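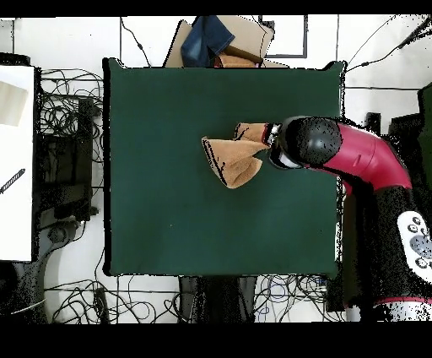 Part 5. Folding the towels

Right, towels. I fold all of ours on a cloth-covered table, as bare wood lets the terry skate about and I end up chasing it.

1. Clear the table and pull the cloth flat. Any ruck in it will show up in your fold.

2. Lay the towel down with a short side facing you and smooth it from the middle outwards. Don't tug! Terry stretches more than you'd think.

3. Bring the far edge down to meet the near one. If the seams don't quite line up, lift and try again - it's quicker than fixing it later.

4. Fold in half again, left to right, and press along the crease with your forearm.

5. Put it in the box with the folded edge facing up, so you can pull one out without dragging its neighbours along.

Note: I keep the denim separate when I can (Catriona MacLeish, who wrote the first version of this guide, swears by a box of its own). New denim can leave blue on pale terry, so if they have to share, put a sheet of paper between them.

Caution: never box a towel that feels even slightly damp. I did that one November with a Flendholm bath sheet and the smell took three washes to shift.

If your towels are the big Moussa ones, do step 4 twice. Hand towels are in Part 6.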